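Buscar en este sitio Buscar
Inicio de sesión

Poner la mesa a distancia: informe de prácticas
Octubre — por Lindsay Stubbs

1. Planteamiento

El proyecto Wotero pretende que un brazo aprenda a recoger una mesa viendo cómo lo hace un humano por control remoto. El humano soy yo, y mi madre aún no se lo cree.

2. Toma de demostraciones

Grabamos 360 demostraciones y conservamos 260. Las otras 100 enseñaban sobre todo a titubear. Tardé 9 sesiones en dejar de confundir el giro de muñeca con el cierre de los dedos — la fruta de juguete lo recordará.

Cada episodio empieza con los objetos cambiados de sitio: el plato ovalado, el cuenco verde, el plátano, la fresa, el bote de kétchup sobre la caja negra. El vaso negro tumbado es el caso difícil, porque obliga a entrar con la pinza muy baja.

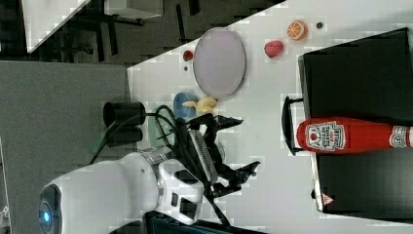 3. Pendiente

Repetir los episodios del vaso con otro operador. Orlandini se ha ofrecido a prestarnos su mando, que tiene menos retardo.

Contacto: laboratorio Sketa | © Sketa | Volver arriba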